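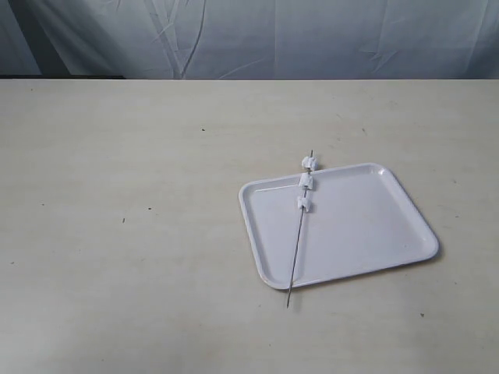
Hemby Set-Up Guide > Section 3: The Skewer Task

Okay, so you've got both arms bolted down, the cameras show up in the recorder, and you've been through the homing steps in Section 2. Now for the fun one! The skewer task is the one people ask me about most, and it's also the one where sloppy set-up hurts you the most, so please go slowly the first time.

The short version: one arm holds the skewer, the other arm handles the white pieces, and the policy has to work out how the two of them share the job. We run it in both directions (pieces on, pieces off). The results in our write-up come from 3,008 demonstrations recorded at Tonach, with 386 more kept back for testing. You don't need anywhere near that many to get going.

3.1 What goes on the table

One white tray, one metal skewer, three white pieces. That's the lot. Put your coffee somewhere else (I mean it).

1. Hang the backdrop cloth behind the table. Wrinkles are fine. I spent a whole afternoon ironing ours and the scores didn't budge.

2. Wipe the tabletop and let it dry. Little specks and scuffs can stay.

3. Set the tray down at an angle, in the right half of the overhead view. Change the angle a bit between episodes.

4. For a pieces-off episode, start with all three pieces near one end of the skewer with a gap between each, then lay the skewer across the tray. It's okay if both ends stick out past the rim.

5. For a pieces-on episode, put the pieces in the tray and lay the bare skewer next to them.

6. Step back and press Ready in the recorder.

Note: White pieces on a white tray on a pale table is hard on purpose. If you swap in a dark tray, your numbers will look lovely and you won't be able to compare them with ours. Log it as a variant.

3.2 Checking the wrist view

Do this for each arm before the first episode of a session. I skipped it once in December and had to throw out a full batch, so learn from my pain.

1. Jog the arm until its fingers are over the table near the tray.

2. Close the fingers, slowly.

3. Open the wrist view in the recorder. Both fingertips should be easy to see, with the tray at least partly in view.

4. Look at the gap between the fingers. It should be thin and about the same width the whole way down. If it opens up at one end, go back and reseat the fingers.
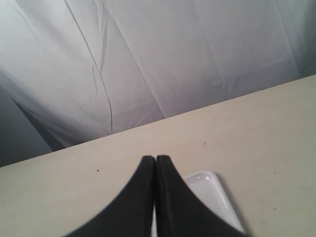

Fig. 3-2. Wrist view with the fingers closed, tray to the right.

Don't worry if the table looks tilted in this view. The camera moves with the wrist, so the table edge will slope one way or the other depending on how the arm is turned. I leave the tilt in the training data and so should you. Kļaviņa tried straightening every frame in software and ended up with a slower policy that missed the tray rim more often.

Caution: Keep your hands out of the space between the arms whenever the motors are live. A skewer in a gripper is a pointy stick with a motor behind it.

3.3 Recording an episode

You'll want two people for this, one per leader arm. Mireille Darwish and I did most of ours side by side, and we got noticeably smoother once we started talking out loud ("got it," "let go," that sort of thing).

1. Bring both arms in over the tray and stop short of touching anything.

2. Grip the skewer with one arm. Lift it until it's upright, with the lower tip resting on the tray.

3. Hold that arm still. Really still!

4. Use the other arm to move the pieces, one at a time. 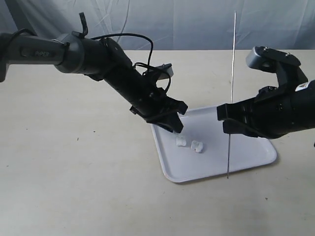
5. When the last piece is done, lower the skewer back to the tray, open both grippers and back away.

6. Mark the episode as keep or drop right then. You will not remember later.

If the fingers slip and you recover, keep it. Those messy episodes did more for us than I expected: when I trained a copy without them, it would fumble a piece and then just sit there. If the skewer rolls off the table, drop the episode and reset.

Note: Gotel users, your recorder names the arms the other way around. Swap left and right in the settings file before you start, then rerun the wrist check in 3.2.

Caution: Watch the loops of cable near the wrists when you turn an arm. If one pulls tight, hit the stop and reroute it with the power off.

Last edited 21/11/2025. Training settings are in Section 4.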